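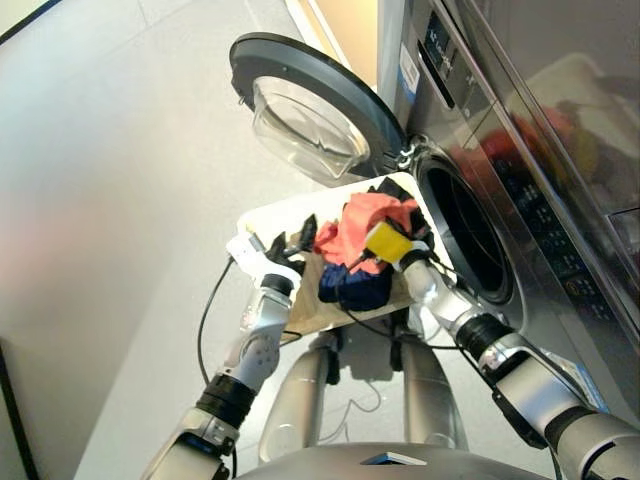 About Plement

We write and check working rules for household robots. Tibor Takács started the firm in Murnarholm after reading one too many safety claims that came down to "it worked on the day."

Most of what we get sent is a demo and a promise. We are slow to believe either. A robot that can hold a tray of clothes in front of a washer has shown that it can hold a tray of clothes in front of a washer. We want to know what it does when a sleeve hangs over the edge, when the door swings back, or when a child walks in.

Our house rules for laundry work run to 27 pages, which is too many, and we are cutting them. The ones we won't cut:

Door fully open before the arms come near the drum.
Cables kept clear of the hands and the door hinge.
No person within reach while a load is being moved.
Every failed run stays in the log.

That last rule loses us clients. The Dunham trials ran to 2,254 loads, and we were asked to leave out the first 400 as "warm-up." We said no – they are in the report.

We don't hand out badges or seals, and we doubt the ones we've seen. You get a written report, with the bad parts at the front. Our office is on the second floor of the Fekete building. Please call before you visit.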